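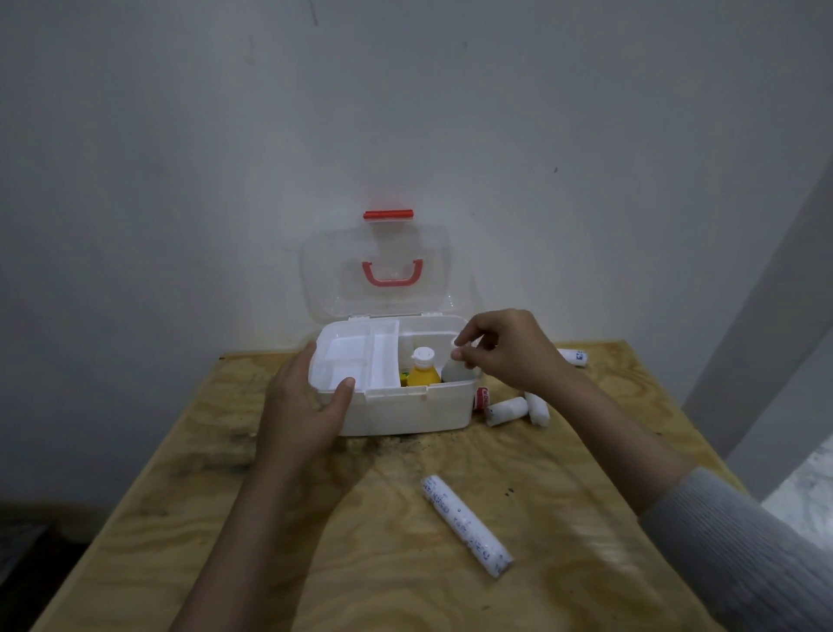 Sille Thygesen has objected that last year's version of this handout treated record-keeping as an afterthought, and that an assessment of first aid needs is of little use if it cannot be found when the work changes. The objection is accepted, and the order of topics has been altered accordingly.

Workplace Safety and Administration
Unit 9: Assessing First Aid Needs in Small Premises
Course notes, revised June 2022

1. Purpose of the assessment

An employer decides what first aid provision is suitable by looking at the work, the people who do it and the place where it is done. The assessment is a written document. It should be short enough to be read by a new member of staff on the first day and should name the person responsible for keeping it up to date. Where a firm occupies two or more sites, each site is assessed separately.

Students sometimes confuse this document with the general risk assessment. The two are related, and the first draws on the second, but the general assessment asks how injury may be prevented. The first aid assessment begins at the point where prevention has failed.

2. Matters to be considered

The following are taken in order during the seminar:

The nature of the work, including any substances or tools in regular use.
The number of people present at each time of day, with separate attention to early, late and weekend working.
Visitors, trainees and contractors.
Staff who work alone or travel.
Distance from emergency services, and the ease with which an ambulance crew could find the entrance.
The record of past accidents and near misses.

The last item is often handled badly. A firm with an empty accident book may be a safe firm, or it may be one in which minor injuries are not reported. The assessor should speak to staff before drawing any conclusion.

3. Contents and position of kits

No single list of contents will suit every workplace. Dressings, plasters, bandages and disposable gloves form the usual basis, and further items follow from the assessment. 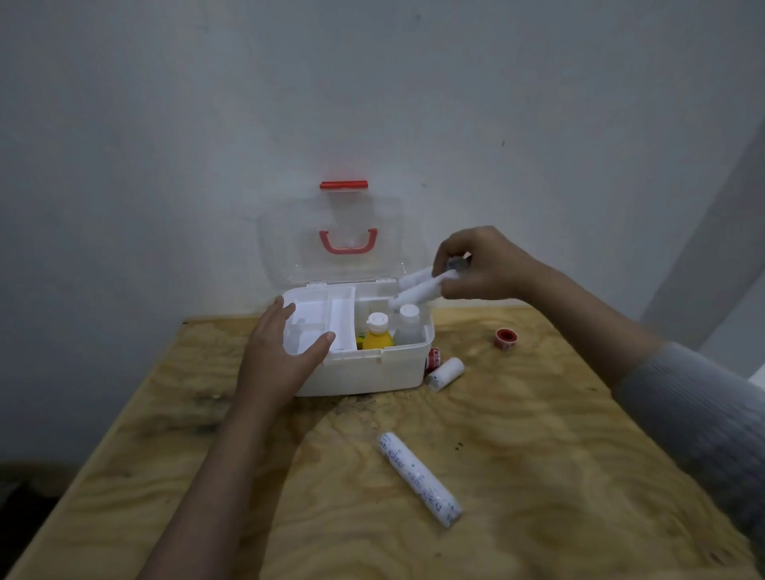
Contents are checked at fixed intervals and after every use. The check covers quantities, expiry dates and the condition of packaging, and is signed by the person who carried it out. Opened sterile items are thrown away — a resealed packet is no longer sterile. Kits are kept where all staff can reach them without a key, close to hand-washing facilities if the building allows it.

4. Case study: Davau

Davau is a furniture repair firm with 16 staff in a converted dairy. Its assessment was written when all work was done on the ground floor. The upholstery section has since moved upstairs, and a spray room has been added. The only trained first aider, Preben Kárason, works mornings.

Before the seminar, prepare a revised assessment of no more than two pages. State which of the existing arrangements may stand, which must be changed and who should be consulted. Costs may be ignored at this stage — they are dealt with in Unit 10.

5. Reading

Þrastardóttir, chapters on small employers and on shift work. The Fluma case papers are optional and are held at the library desk.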